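Canamier Festival

The Canamier Festival is an annual gathering of choral and folk music held each June in Skarnholm. It lasts two days and is open to unaccompanied choirs, fiddle groups and small pipe bands. The festival is run by the Canamier Society, whose first chair was Wael Helmy.

Format

Each visiting group gives one indoor concert and takes part in one open-air performance at the harbor. Indoor concerts are limited to 30 minutes. Groups must present at least two songs in a language other than English, and printed translations are handed out at the door. The closing event is a joint performance of the "Ivton Round," a four-part piece arranged by Mi-kyung Han from a local rowing song.
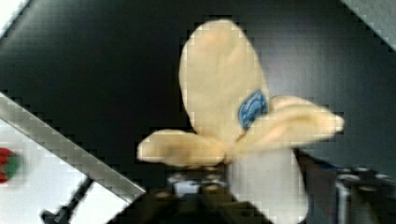
The harbor procession takes place on the second day and follows a fixed route from the fish market to the Szczepańska Hall. Singers walk in order of arrival, with the host choir last. Costume is optional, and many groups carry props or soft toys related to their songs. Work songs from the fruit docks form a regular part of the program — a plush banana with its peel flaps spread and a small blue oval sticker on one of them is in keeping with that repertoire. Instruments are not played until the procession reaches the hall steps.

Recordings

Sherif Ouazzani recorded the indoor concerts for the society's archive. The collection holds 2084 items, including rehearsal tapes and spoken introductions. A printed catalog, edited by Tala Chidiac, was issued on 7/23/20. It lists each song by first line, language and performing group, but omits the harbor performances.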